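How to Set a Counter for Two Without Buying a Table

My kitchen has no room for a dining table. It has a counter, and the counter has a backlog of groceries that never made it into a cupboard. After 11 years of eating over the sink, I worked out a method. You will need a cloth runner, two dishes, some flatware and low standards.

Step 1. Clear the front half. Push the jars and boxes to the back and call it a pantry. Any towel that lives on the counter can hang over the front edge, where it will look intentional to a generous guest.
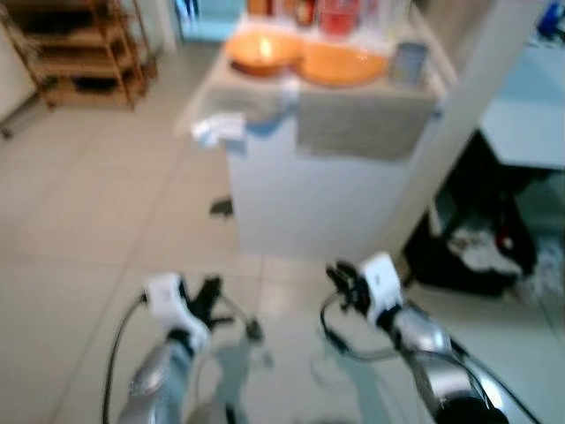 Step 2. Lay the runner. Burlap-type cloth is forgiving and comes pre-wrinkled. If one piece won't reach, butt two together and tape the join. My friend Herman Chong irons his. Herman also has a table.

Step 3. Put the plates down side by side. Orange ones go nicely with beige. A little overlap is fine on a narrow counter -- you are both adults. The mug goes on the right, handle out, so it can be grabbed without an elbow landing in the noodles.

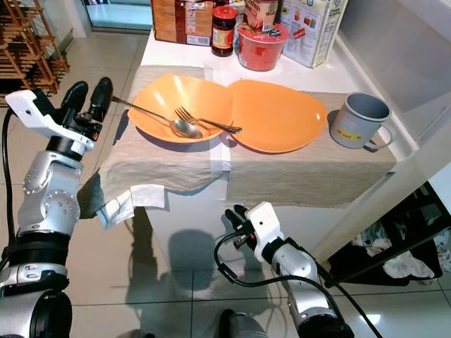 Step 4. Sort out the flatware last. Forks left, spoons right, if you care. Pick up each spoon by the handle and check the back of the bowl under a lamp, where smears like to hide. 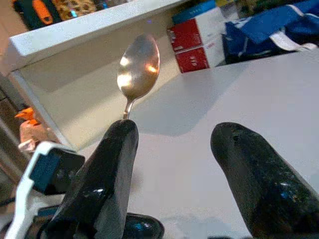
Fine scratches in stainless steel won't buff out with a dish towel, and I have given it 75 strokes to be sure. Dry the spoon, set it down and start the water for the noodles.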